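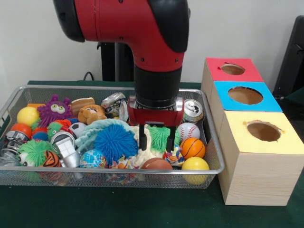 Hirau Toy Library Members' Forum
Topic: Proposed change to returns and sorting policy
Posted by MKarras_Coordinator, September 17, 2019

Members are advised that the Lellulow branch intends to revise its procedure for returned items, with effect from November. Under the current arrangement, returned items are placed together in open baskets pending inspection. A wire-mesh basket in which a plush teddy bear, a spiky ball, a round metal tin and a crushed soda can all share the same space cannot be checked against a loan card in any reasonable time. It is proposed that each loan be returned in its own drawstring bag, labelled with the member number, and that loose items no longer be accepted at the desk. A replacement bag would cost $17. Comments are invited from all financial members before the proposal is put to the general meeting.

Magdalini Karras
Branch Coordinator

Reply from tilda_w
I support the proposal in principle. My household has twice been invoiced for pieces that were later located in another family's loan. I would ask that the fee be waived for the first bag issued to each membership.

Reply from Grandad_Vorkell_Rd
I wish to record my objection. The library has operated with open baskets for as long as I have been a member, and my grandchildren regard choosing from them as the best part of the visit. A charge of $17 for a cloth bag is excessive. I could purchase the fabric and sew several for that amount.

Reply from MKarras_Coordinator
Thank you both. The first bag would be issued at no charge. The fee applies only where a bag is lost or returned in a condition that prevents further use. With respect to the baskets, the proposal concerns returned items awaiting inspection. The browsing baskets in the children's area would remain.

Reply from Grandad_Vorkell_Rd
That was not clear from the original notice, which refers only to "open baskets". I would suggest the wording be corrected before the meeting. My objection to the fee stands.

Reply from pram_and_proper
Could the Coordinator please advise how many loans are affected? If the problem is confined to a handful of returns each term, a new procedure seems out of proportion.

Reply from MKarras_Coordinator
In the last financial year the branch processed 600 loans, of which 67 were recorded as incomplete on return. A number of these were subsequently resolved, but each required a telephone call and a second inspection.

Reply from pram_and_proper
Noted, and thank you. That is higher than I had assumed. I remain concerned that large items – the ride-on cars and the play kitchen in particular – will not fit in any bag.

Reply from Son_of_a_Librarian
Large items could carry a tag in place of a bag. My former branch used a tie-on label with the parts listed on the reverse, and members initialled it at the desk. I do not agree that the bags should be cloth. Cloth must be laundered between loans, and I doubt this has been costed. A mesh bag can be rinsed and the contents seen without opening it.

Reply from tilda_w
Mesh is unsuitable for small parts. Dominoes and puzzle pegs go straight through it. Cloth is preferable, and members can reasonably be asked to wash their own.

Reply from Son_of_a_Librarian
Fine-gauge mesh is readily available. I am happy to bring a sample to the meeting.

Reply from MKarras_Coordinator
The suggestion of tags for large items will be added to the proposal. The choice of material will be listed as a separate motion so that members may vote on it independently. A quorum of 20 is required, and proxy forms may be collected from the desk.

Reply from Grandad_Vorkell_Rd
Please also list the fee as a separate motion.

Reply from MKarras_Coordinator
Agreed. The amended notice will be posted in this topic.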